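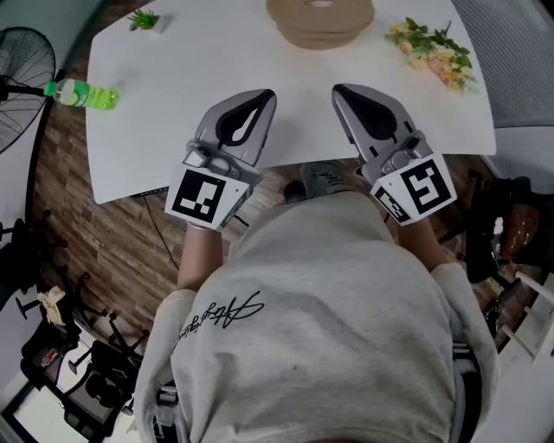

Notes from the Levcombe water treatment plant, April visit

The plant runs one public tour each autumn, capped at 30 people, and the list was full when I applied. I got a place from a cancellation. We met at the lower gate at 9.15 am, signed in, and were given a hard hat and a hi-vis vest each. Closed shoes are compulsory. One man in sandals was lent a pair of gumboots.

Our guide was Concetta Sanna, the process engineer on the day shift. She started at the intake on the Inis reservoir. Water is drawn through a tower with gates at several depths, and the operators choose the depth according to temperature and algae readings. In late summer they avoid the upper gate. From the tower it runs by gravity through a 709 mm main to the inlet works, so there is no raw water pumping in normal operation.

**Coagulation and flocculation**

Alum is dosed at the flash mixer, with lime added ahead of it when alkalinity is low. The reservoir is soft, so this is most of the year. The flocculation tanks follow in series, each stirred more slowly than the one before. You can watch the floc grow from a faint haze at the first paddle to pieces the size of a lentil at the last. Sanna had a jar test rig set up on a bench beside the walkway and ran it at four doses. The lowest dose stayed cloudy. The highest was no clearer than the third and would have produced more sludge, and the third was close to what the plant was dosing that morning.

**Filters**

The filters are dual media, anthracite over sand, and were rebuilt with new underdrains by Bortolotti. The old clay block floors had begun to lift, and sand was turning up in the clear water tank. Filter runs are limited to 96 hours whatever the head loss, although after heavy rain a filter may need washing well before that. We were lucky with the timing and saw a backwash from the gallery. Air scour comes first, then air and water together, then water alone until the overflow runs clear. Wash water goes to a settling lagoon and the top layer is returned to the head of the plant. I asked about the risk of concentrating parasites in the return stream. The return is held to a small fraction of inflow and turbidity is logged separately.

**Disinfection and storage**

Ultraviolet first, then chlorine, then fluoride. The chlorine room was closed to visitors and we looked at the scrubber from outside. The contact tank is baffled to stop short-circuiting. It is covered, and there is nothing to see except hatches and a level gauge – the least interesting stop and probably the most important.

**Control room and lab**

Arsen Semeniuk was on the desk. He brought up the trend screens for the previous week, including a short spike in filtered turbidity on filter three, traced to a sticking outlet valve. The alarms come from a Favmont system which he considers too chatty. The lab next door handles daily samples from the network. The last monthly total was 374, mostly chlorine residual and E. coli, with metals sent out.

**Practical points**

- Allow more than the two hours advertised. We finished at 11.50 am.
- There are a lot of open-grate stairs. The filter gallery has no lift.
- The gallery is loud during a backwash, so stand near the guide.
- Parking is at the lower gate only, on gravel.

Sludge handling was left out of the tour because the centrifuge was down for a bearing change. I have put my name down again for next year to see it running.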